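Carnet de suture : le fil, l'aiguille et le support

Le présent carnet rend compte, chaque mois, des exercices de suture que j'effectue à l'atelier Doucet. La séance de juillet a été consacrée au point séparé sur incision droite, avec le fil noir de la maison Brisik, conditionné en sachets de 50 brins.

Le choix du support demeure la première décision à prendre. Le modèle Nalteck, que j'ai longtemps utilisé, se déchire lorsque la traction est trop franche. Je lui préfère désormais les tissus Ular, dont la couleur pâle facilite le repérage du fil – avantage appréciable en fin de séance. Leur prix reste élevé : 145 euros le lot de 2.
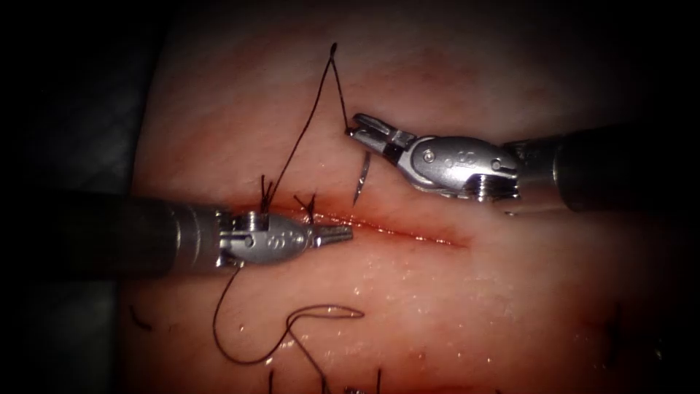
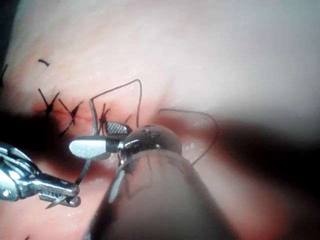
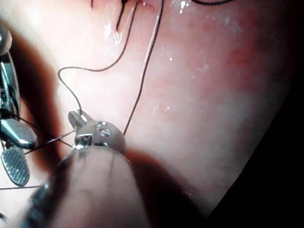

Fil de suture sombre et incision sur tissu rosé, séance de juillet.

La longueur de la boucle appelle une observation. Un brin trop long s'accroche aux chefs des nœuds précédents et ralentit la progression – un brin trop court oblige à reprendre l'aiguille à chaque passage. Je recommande de couper les chefs au fur et à mesure et de retirer les fragments de fil avant le point suivant.

Il convient également de saisir le fil sans l'écraser. Les mors striés marquent le brin lorsqu'ils sont serrés à l'excès, et un fil marqué doit être remplacé.

Le cahier de l'atelier compte à présent 400 points consignés. La prochaine note portera sur le surjet.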